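House slides for guests, yes or no?

jukeck39
We went shoes-off in December and I want a couple pairs of slides by the door. Is it weird to hand people shared ones? 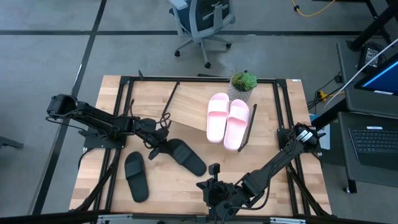
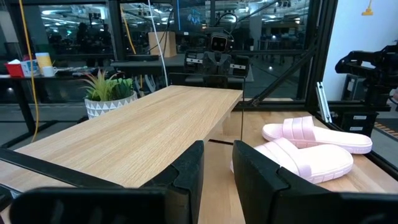
The pink slides, in both pics. I'm leaning toward these.

Ximeng Jin
Not weird at all, my mom keeps 10 pairs! Get them a size too big and everybody fits.

flores300
Hard no from me. Other people's feet? Put out a basket of clean socks and call it done.

Ximeng Jin
Socks on a wood floor, with my uncle? He'd be on his back in 2 minutes lol. You can rinse slides in the tub.

flores300
Ok but do you rinse them every time?

jukeck39
...I would mean to. Maybe I'll do both.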